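Small Business Plots in Serial Television Drama: The Case of "Kernwood"

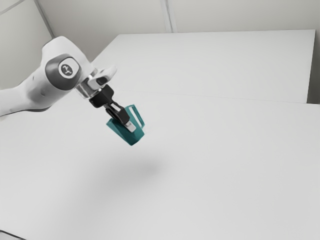 Joaquín Villalba
Media and Society, final project report
16/12/2019

1. Introduction

Many television dramas give their main characters a business to run. The business gives people a reason to be in the same room every week, and it supplies money trouble when the writers need it. My question was how much of the running of the business gets onto the screen, and whether the amount changes as a series goes on. I chose "Kernwood", a drama about a family that takes over a failing ferry line on Trorkance, because both seasons were available to me in full and the ferry is part of the plot from the first episode.

2. Method

I watched every episode twice. On the first viewing I only took notes on the story. On the second I logged each scene in a spreadsheet, with the episode, the characters present, the place and one code. The codes were Business, Family, Romance, Town and Other. A scene was coded Business if the talk or action dealt with money, staff, boats, schedules or customers. Where a scene fit two codes I used the one that took up more of the dialogue.

The log has 2531 scenes. Of these, 343 were coded Business. I started in July and had to recode the first season after I changed the rule for scenes set on the boat, which I had first been marking as Business no matter what was said in them.

3. Results

Of the Business scenes, 140 are in season 2 and the remaining 203 are in season 1. The drop matches what I wrote in my notes on the first viewing. In season 1 the viewer learns what a ticket costs, how much the engine repair will be and who is owed back pay. By the middle of season 2 the ferry mostly runs by itself. Menzies, the older brother, is still called the manager but is rarely shown managing.

The hiring of Akia is the clearest example. She is taken on as a bookkeeper right after an episode in which the family says it can't pay the deckhand. No one brings up her wages. The story needs her near Menzies, and the job puts her there. Her scenes in the office were hard to code, since they often open with a line or two on the accounts and then move to her divorce. Under my rule most of them went to Romance or Other.

The exception is the insurance story late in season 2, which runs over several episodes and goes into the policy in some detail. I thought it was the best writing in the season, although the fan forums I read found it slow.

4. Limits

I was the only coder, so there is no check on my choices. Counting scenes also treats a short exchange on the dock the same as a long argument in the kitchen. Timing each scene would have been better, but I did not have the hours for it. One series is also too little to say anything about the genre.

5. Further work

The same codes could be used on a series where the business is started by the characters instead of inherited. I would also split Business into money scenes and staff scenes, which turned out to behave differently. The spreadsheet and the coding rules are attached as Appendix A.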